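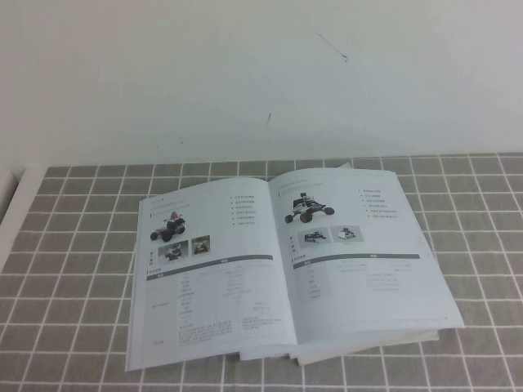 An open catalogue of wheeled robot vehicles, text in Chinese.

A two-armed page-turning service aimed at small archives and parts departments goes on sale in April, and its makers say it will take the drudgery out of copying bound paper. On the evidence offered so far, buyers may want to keep a member of staff near the table.

Furner, which has until now sold shelving and document scanners, is calling the service Drastum. For £321 a month a customer gets a pair of arms, the grippers, a camera at each wrist, another camera fixed over the workspace and a licence for the software. Installation is extra. So is the cradle for books with tight spines, which the company's own leaflet recommends for "most bound material".

The pitch is easy to follow. Plenty of firms have cupboards of old manuals and supplier catalogues that have never been copied, because the job is dull and the paper is too thick or too floppy for a sheet feeder. Drastum is meant to hold a book open with one arm and turn the leaf with the other, leaving a clear view for the overhead camera.

Oratile Ntuli, who runs the product for Furner, said the arms had been set up to treat paper gently. "You put the book down any way you like and walk off," she said. "It finds the edge of the page by itself."

That "any way you like" deserves a closer look. The catalogue used for the work shown on this page is a fat paper problem of a kind every parts office will know: a thick block of sheets, a little fanned along the bottom, and pages that rise in a curve beside the spine. From the wrist it lies at quite a slant.

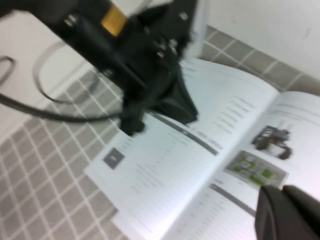
What the figures say

Furner's published test covers one catalogue and one sitting. The company says Drastum turned 43 leaves in 20 minutes and took two sheets together on three occasions. It counts this as a success, since the software spotted all three doubles and stopped to ask for help.

Stopping to ask for help means a person has to be there. The leaflet is silent on what happens if no one comes, and when I asked, the answer was that the arms wait. They will wait all night, if need be. A customer who starts a long manual at closing time could come back to a machine still on the fourth leaf.

There is also the matter of speed. Just over two leaves a minute is slower than a bored human being, and Furner does not dispute it. Ntuli said speed was "the wrong measure" and that customers should think about the hours when the office is shut. See above.

Hadiza Ibrahim looks after the paper records at Mthembu, a pump repair business that was offered an early place on the scheme. She turned it down. "I asked them to do one of our binders and they said binders were coming later," she said. "I asked about staples and they said the same. Most of what I've got is binders and staples."

She was kinder about the grip itself, having watched a session. The fingertips did not mark the paper as far as she could see, and she had expected them to.
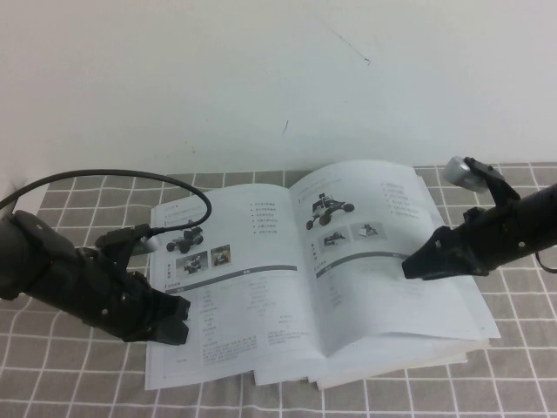 Both arms over the catalogue, grippers open, one on each side of the spine.

Siu-fong Tam, who repairs bindings in Horkham and has no stake in the sale, was more worried about the spine. A catalogue can be pressed flat and thrown away afterwards, she said, but people who hear the word archive will bring in things that can't be replaced. "I'd want to know how hard it pushes. They gave me a percentage. A percentage of what?"

Furner says a proper force figure will be in the handbook. The handbook was not ready when this was written.

Then there is the text. Drastum comes with reading software that turns each picture into searchable words, and this is where the company is boldest. It promises "every table, every language". Spec tables in small type are a hard test of that, and the catalogue has them on both pages under dark grey bars. From what I have seen at the wrist cameras, the fine print is a blur. Furner replies that the wrist views are for steering and that reading is done from overhead shots, taken at a higher setting than the ones it hands out. It has not released any of those, nor a sample of the finished text.

Sizwe Kekana, who wrote part of the steering software, was frank about it when we spoke. The wrist views were good enough to find a margin, he said, and that was all he had asked of them. He would not be drawn on the reading side, which another team handles.

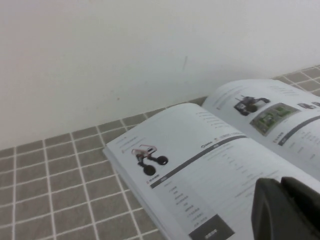
Price and availability

Drastum will be offered on a 20-month contract, with no purchase option. Orders open in April. Customers in and near Horkham get the first visits, and everyone else joins a list. Replacement fingertips are charged separately and the company has not said how long a pair lasts.

A shorter trial can be arranged, according to Maëlys Lacroix in the sales office, but the fee for it is not refunded if the customer decides against the full contract. She confirmed that binders, stapled sets and fold-out pages are not supported at launch. Asked for a date, she said later in the year – and then that she would rather I didn't print that as a promise.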